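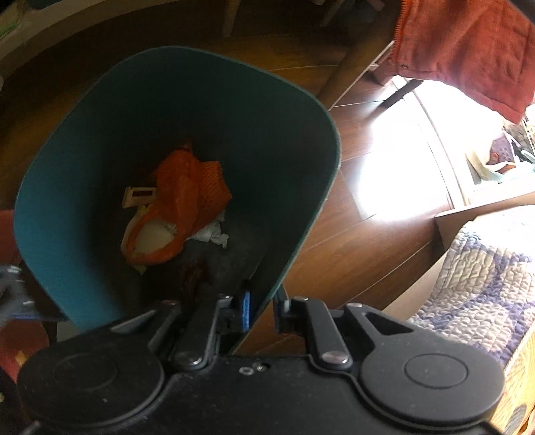 Bin status after one evening on the floor. The orange net bag has gone in with a bit of whitish tissue or thin plastic.

1/ Thread for anyone who is also putting off a clear-out. I moved to Stallbridge in December and there are still boxes I haven't opened. Tonight I picked the worst one, the box marked MISC in my own terrible handwriting!

2/ Rules I gave myself: one box, one bin, no phone until the box is done (broke that one already, hi). Trash goes in the blue bin. Anything knitted or woven gets a second look before I decide.

3/ I'm soft about mesh bags, I really am. Onions, oranges, garlic, I keep them all "for scrubbing pans" and then I never scrub a single pan with them. The bright orange one was hard to let go. It's such a good color!

4/ Also found: a Dimangate receipt for 181 that I have no memory of, and a manual for a lamp I left behind two apartments ago. Recycling, both of them. (181 on WHAT though)

5/ Hajar Alaoui texted me halfway through to say I should be done in 2 hours. Hajar has seen my closet, so I don't know where she got that number.
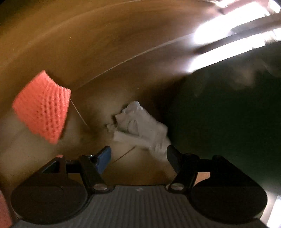 6/ SCRAPS, the hard part

7/ So the coral knit. I love the ridges on it, and those rows of tiny holes running down between them. It's too small for a sleeve and a weird shape for a dishcloth. Keep pile for now, don't @ me.

8/ The crumpled gray thing next to it I'm much less attached to. All folds and creases. I gave myself until the end of the song to think of a use for it and came up with "stuffing for something," so, trash.

9/ Somebody asked about yarn storage last time. I use the big zip pouches from Jelesia, one per color family, and a shoebox for the ends. Coral and orange share a pouch, which my sister says is wrong and I say is fine.

10/ If you have a use for knitted odds and ends smaller than your hand, please tell me. I've seen people make coasters, but I have enough coasters to tile the bathroom.

11/ Next up is the box that says CABLES. I'm going to get a snack first. Will report back tomorrow if I make it past the first tangle.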